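Tirkel gripper pads, set of 2 pairs
Reviewed by Lucimara Meireles for the Drurside robotics club newsletter

We bought these for our sorting project, where the students teach two arms to put rubbish into the right bin. The old pads from Mangubat had gone shiny and let glass slide. Fitting took Vasilică one evening with the Allen key supplied. The screws are short, so keep a spare or two.

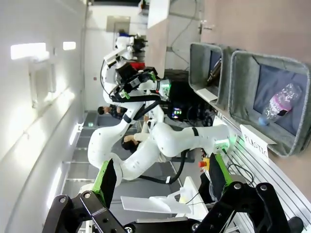
Grey felt bins, black pads.

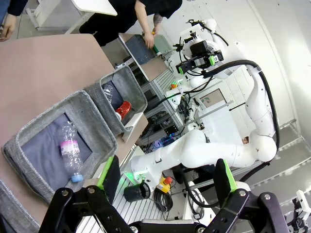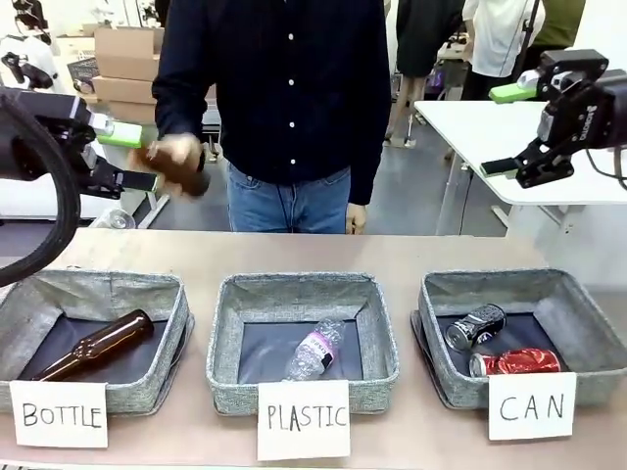 Category: Grippers and spares

Grip on a crumpled water bottle is good, even with the jaws closed gently. Crushed cans are fine too. Glass is still the weak point: a bottle taken by the neck tends to turn, so Érica now has the students aim for the body.

The pads pick up felt fluff from the bins and need a wipe with a damp cloth. After 700 picks ours show light wear at the tips. The instruction sheet is poor and gives no torque figure for the screws.

I would buy them again, but I'd like them sold singly.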